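Small Things on a White Table: A Report on Desk Supplies and How We Lose Them
Intro to Product and Packaging, final project report
October 20, 2023

Why I picked this

My first proposal was about cereal boxes, and it got sent back to me with "too broad" written across the top (fair!). So I went as small as I could go and picked staples. Staples, erasers, clips, caps, the little stuff that lives at the bottom of a pencil case. I wanted to know two things. How does a tiny package tell you what's inside when you can't read it, and what makes a small thing easy or hard to find once it's out on a table?

I called the project Brostutier, a word I made up on the bus. It doesn't mean anything, and it was free as a folder name. I started collecting stuff in July, which was early, but my cousin was moving and there was a whole kitchen drawer up for grabs.

What I worked with

The drawer gave me more than I needed. After I threw out the dried-up glue sticks and the pens that wouldn't write, I had 167 pieces, and I sorted them on my bedroom floor by what you'd do with them: things that hold paper, things that mark paper, things that remove marks, and a pile I labeled "???" which was bigger than I'd like to admit. Part of a hinge was in there. So was a key.

I also bought two small desk trays to compare, a Vemel and a Keskinen. The Vemel has deep square wells. The Keskinen is one long shallow dish with a ridge down the middle, and things slide over the ridge every time you open the drawer, so I'm a little annoyed with it. More on that later.

The staple box

I can't read Chinese, so a box of staples with Chinese on the label was perfect for the first question. The one I kept coming back to is an off-white box with a little red square logo in the corner that looks like it says "deli." There's a block of dark print that includes 订书钉 (I looked it up, it means staples) and a model number starting with "No." The part that does the work for somebody like me is the gray line drawing, a strip of staples set on the diagonal. You get it right away. There's another tiny line icon down by the end of the text, a bracket kind of shape, and I like that one almost more than the big drawing.

What I didn't expect to like so much was how plain it is. Pale box, dark type, one spot of red. I'd been assuming that small packages have to shout, and a lot of the ones in my drawer do (one box of push pins used four different fonts, four!). The trouble with a pale box is that it doesn't have a lot of contrast with a pale table. The red corner helps a ton there. So does the dark type, but from farther back it just goes fuzzy and the red is what you'd catch first.
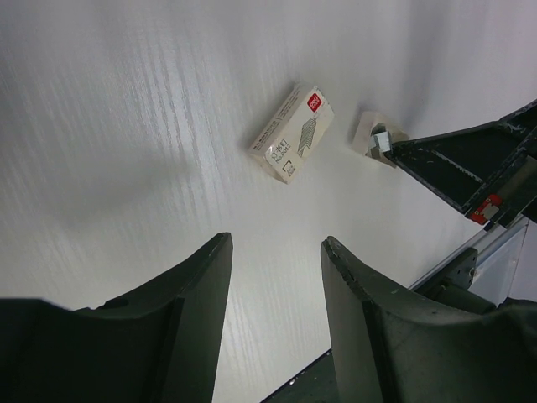
Asking people

I put together a short form and got 13 people to fill it out, mostly from my hall. I showed each of them labels with the words covered up and asked what they thought was inside. Line drawings did really well. Photos of the product did okay. Logos alone did terribly, which made me feel better about the hours I'd spent on the drawings section of my sketchbook.

A few people added notes at the bottom. One person wrote that they never keep the box anyway, they just dump everything in a cup. Another said they own three staplers and can't find staples for any of them. I had a whole section planned on box shapes, and after reading those I cut it way down, because the box only matters if it stays around. If I did this again I would ask about the cup first.

I should also say that my form had a mistake in it. Question six and question nine were the same question with different wording, and people answered them differently, so I left both out of the results. My chart in the appendix skips those numbers on purpose.

Light colors on a light table

For the second question I got interested in surfaces. My own desk is a dark brown thing from a yard sale and white objects jump right out on it. A white tabletop is a whole different story, especially when the walls behind it and on the sides are pale gray, so it's light on light on light. A short pale green cylinder still shows up okay, even with so little color in it. A small white scrap is way harder. You can look straight past it unless the light throws a bit of shadow next to it or it's got something shiny on it, and a shiny bit only helps from certain angles.

I made a little ranking for this, going by how fast my eye landed on things when I sat down. Dark stuff won, obviously. Then anything with a strong color even if it was only a tiny patch. Pale colors came in after that, and white came last. I thought shape would matter more than it did. A cylinder is easy to recognize once you've found it, but finding it was all about color and shadow.

This is me and my eyes only, so I wouldn't hang too much on it. I'm also nearsighted and forget my glasses a lot.

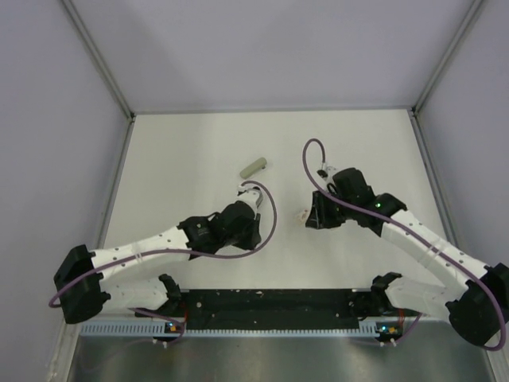
Trays, and where things end up

Back to the trays. I used the Vemel for my own desk stuff first and then switched over to the Keskinen, same drawer, same items. The Vemel kept things apart nicely, but the wells are so deep that erasers disappear into the corners and I had to tip the whole thing over to get a paper clip out. With the Keskinen I could see everything and it was all mixed up by the end of the second day. My roommate voted for the Keskinen. I still want the Vemel, with wells half as deep, and I drew that version for the design part of the assignment (appendix, last page).

I had hoped to include the Skondiro tray too, the one with the clear lid, but it was back-ordered and my money was running out. All my spending is on the cost sheet.

My label design

For my own label I stole the idea of the diagonal drawing, since everybody understood it, and I made the lines a lot thicker so it still reads at arm's length. I used one color, a strong orange, wrapped around a corner of the box. That way there's orange showing whether the box is flat or standing on its side. The words went on the end flap in two languages. I tried three and the type got so small it looked like a smudge.

The first print came out blurry because I sent the wrong file to the library printer. The second one folded fine but the flap was too short, so the version I'm turning in has tape on it. Please don't pull on the tape.

Things I'd fix

More people on the form, and not all from one building. I'd test the labels on a few different tabletops too, dark wood and something patterned, with the same items in the same spots each time. And I'd measure the finding part with a stopwatch. My orange corner looked great on brown, and I never tried it on red.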